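Comparison of Two Controllers for a Two-Finger Gripper in Simulated Household Rooms

Project report, Tallau group

Summary

We compared two arm controllers, called Masik and Grisley in this report, on reaching tasks in a simulated home. Both drive the same two-armed robot with the same parallel grippers. The aim was to find out which one brings the open gripper to a goal pose with the smaller final error, and what each costs in time. A total of 369 trials were logged. Masik was more accurate on tabletops. Grisley was faster and had fewer failures in narrow spaces.

1. Background

Masik is a joint-space controller. It solves for a full arm posture first and then follows a smooth path to it. Grisley works in task space and corrects the gripper pose at every time step from the measured error. Earlier student work in our department used Grisley only, with one arm and an open floor. It did not test either controller close to walls or doors, and the base was always level with the work surface.

2. Setup

The test home is a model named Trindade. We used the hallway and the room with the large table. Two views were recorded: one over the torso, which shows both grippers, and one from behind a single gripper. The over-torso view was used to check clearance before a trial was started. The gripper view was used to judge the approach to the surface.

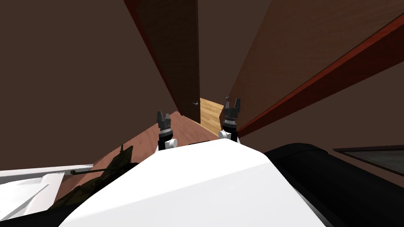

Figure 1. Over-torso view in the passage, both grippers raised, door ahead.

Both controllers ran at the same update rate and with the same joint limits. Gains were tuned once in an empty test space and were not changed after that. A trial ended when the position error stayed below 5 mm for one second, or when the time limit of 45 seconds was reached. Contact between the arm and any fixed part of the home counted as a failure.

3. Procedure

Each trial began from a fixed start posture. The goal was drawn from a list prepared in advance, so both controllers received the same goals in the same order. Tabletop goals were placed a short distance over the surface with the fingers open. Hallway goals were placed at door-handle height. No object was grasped in this study – the reach alone was measured.

Of the logged trials, 114 were hallway trials. The rest used the table.

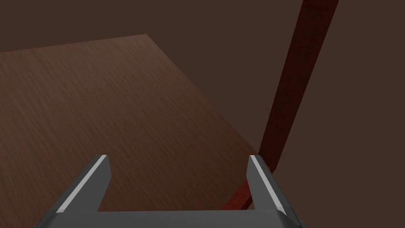 Trindade table room, 18 July 2019

The gripper view is taken from behind and slightly above the palm, so the two fingers stand on either side of the target area. With the fingers open there is a wide gap between them through which the wood surface can be seen. This was enough to judge sideways alignment. Height was harder to judge, as the grain texture gives few cues for distance, and we took height from the simulator state instead.

4. Results

On the table, Masik reached the goal with a smaller final error than Grisley in most pairs of trials. Its paths were also more repeatable. Grisley tended to oscillate in the last part of the approach, mainly when the goal was near the far edge and the arm was close to full extension. Lowering the gain removed the oscillation in a short side test but made the approach slower.

In the hallway the order was reversed. Masik often chose an elbow posture that brought the forearm into the wall. Grisley moved in smaller steps from the current posture and kept the elbow near the torso. Its remaining failures were timeouts, with no wall contact.

5. Limitations

The friction and motor models are simple, and sensor noise was not included. The base did not move during a trial. We used one gripper type with one finger shape, so the results say nothing about wider palms or longer fingers. The two arms were tested one at a time.

6. Further work

The next group should add noise to the pose measurement and repeat the table trials first. A switch between the two controllers, based on distance to the nearest wall, was drafted in January but not finished. The draft and the goal lists are stored with the trial logs.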